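4.2 Small racks and the sorting of shared footwear

The household interviews left one question open. Respondents told us where shoes were kept, but few could say how a pair came to be on one tier and not another. This section deals with that question for small open racks, the type found in 581 of the homes in the Pomari survey. Closed cabinets and under-bench boxes are treated in Section 4.3.

By an open rack we mean a freestanding unit with two side frames and tiers made of rods or slats, with no door and no back panel. Shoes on such a rack can be seen from the front at all times. They can also slide, tip or hang over the lower rod, depending on how far apart the rods are and how the tier slopes. Mazza's earlier work on hallways treated the rack as a container with a fixed number of places. Our coders found this hard to apply. A pair of adult sneakers set side by side takes up one width, the same pair set at an angle takes up another, and a pair of slip-ons can be pushed together until they overlap. We therefore recorded the share of each tier's rod length left exposed and dropped the idea of places altogether.

Three features were coded for every rack: whether the two shoes of a pair were next to each other, which way the toes pointed, and what type of footwear was on each tier. Coding was done by Cinzia Mazza and Fiorella Palumbo, working separately from the same set of photographs. They disagreed on 80 racks. Most of these cases concerned pairing, where one shoe of a possible pair was hidden behind another object. After discussion we added a fourth value, "mate not visible," and used it freely. A shoe whose mate cannot be seen should not be counted as single, and in the first round of coding we had done exactly that.

Pairing was the strongest habit in the data. People who said they gave no thought to the rack still put left and right together. Where pairs were split, it was usually across neighboring positions on the same tier — seldom across tiers. Toe direction was less regular from home to home but quite steady within a home. A rack with toes toward the room tended to have all its toes toward the room, including shoes belonging to children who, according to their parents, had never been told how to do it.

Tier use was more mixed. We had expected heavy shoes at the bottom and light ones at the top, as the Pledbridge guidelines for entryway storage advise. Sandals and slip-ons were in fact common on the lowest tier, and laced sneakers were common above them. Several respondents gave the same explanation: slip-ons can be stepped into straight from the floor, so they stay near it. Laced shoes have to be picked up and loosened in any case, and it makes little difference to the user if they come from a higher tier.

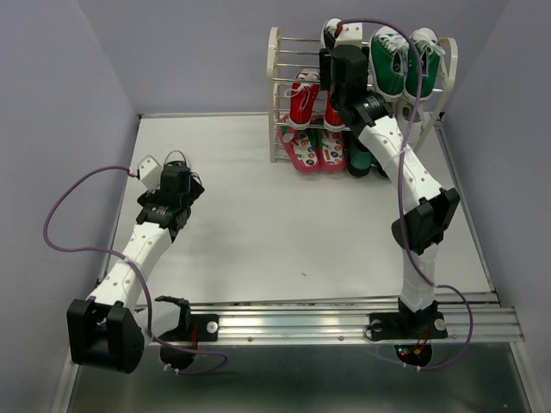

Figure 7. Open rack with sneakers on the upper tiers and pink slip-on sandals at the bottom, toes toward the open floor. Part of the top tier is unoccupied.

Exposed rod was found on the top tier more often than on any other. Two readings are possible. The top tier may be filled last, or it may be the tier from which shoes are most often taken. Photographs alone cannot separate the two, and the diary entries from the 11 Rweyemamu households are too few to settle the matter. They do suggest that a gap, once made, tends to be kept for the pair that left it. Members of the household put other shoes on the floor beside the rack and left the gap open, in one home for most of January.

Laces caused a small problem for the coding of angle. A loose lace lying over the upper part of a shoe hides the line of the tongue, and both coders at first used that line to judge which way the shoe was turned. We changed to the outline of the sole, which is easier to follow on sneakers with a pale edge — less so on dark shoes. For dark shoes behind other footwear no angle was recorded.

The remaining rack measurements are given in the appendix, sorted by rod spacing.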